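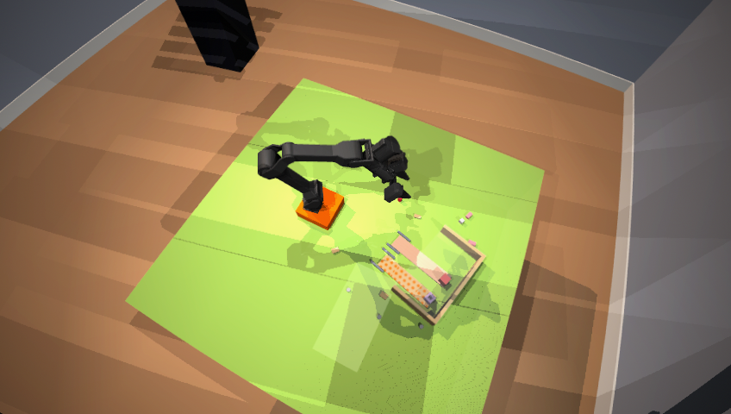
**Why do cafés with the same name look the same in different towns?**

They belong to a chain. A chain is a group of cafés run to the same plan, so the signs, the cups and most of the food match wherever you go.

## How a chain begins

Most chains start with one shop. Kalliopi Katsaros opened a small café called Clillen in the town of Sitton. She sold soup, toast and hot chocolate, and she did all the cooking herself. After a few years there was often a queue at the door, so she opened a second café in Wurnbridge.

Running two cafés was harder than running one. Kalliopi could not be in both kitchens, so she wrote down how everything was made: how much milk went into a hot chocolate, how thick to cut the bread, when to throw away old soup. Those notes became a book, and every new Clillen café was given a copy. There are now 70 of them.

## Who owns each café?

Sometimes the company owns every shop. Sometimes it lets other people run a café under its name. This second way is called a **franchise** (say it "fran-chize").

Nandini Acharya runs the Clillen near Wurnbridge station. She paid the company to use the name and the recipes, and each month she pays it a share of the money her café takes. In return, the company trains her staff and tells people about the café in its adverts. Nandini hires the workers, pays the rent and keeps whatever is left after all the bills. If there is nothing left, that is her problem too.

## Where does the food come from?

A single café might buy its bread from the baker next door. A chain needs a lot more. Clillen buys its rolls from a large bakery called Dương, run by Khôi Tạ and Vy Lâm. The bakery packs 808 trays of rolls every night. Lorries leave at 4 in the morning and the rolls reach the cafés before breakfast.

Buying a lot at once usually makes each thing cheaper. It can also cause trouble. If the ovens at the bakery break down, all the cafés run short on the same morning.

## How does something new get on the menu?

It takes longer than you might think. Ximena Olvera works in Clillen's test kitchen, where new food is tried out. Last year she made a pumpkin and cheese pasty. The steps went like this:

1. She cooked different versions until her team liked one.
2. Around 200 customers tasted it and filled in a short form.
3. Three cafés sold it for a month.
4. The company worked out what it cost to make and set a price.

Lots of customers wrote that the pasty was too peppery, so Ximena used less pepper before it went on sale in the three cafés. It joined the full menu in October. Plenty of other ideas stop at step 1 – a beetroot milkshake was one of them.

## Is every café exactly the same?

Nearly, but there are small differences. A café by the sea may sell more ice cream, and one near an office may open earlier. In some countries a chain changes its menu a great deal, so that it suits what people there like to eat.

## Words to know

**Chain:** a group of shops with the same name and the same plan.

**Franchise:** a shop run by someone who pays to use a company's name.

**Supplier:** a business that sells things to another business, such as rolls to a café.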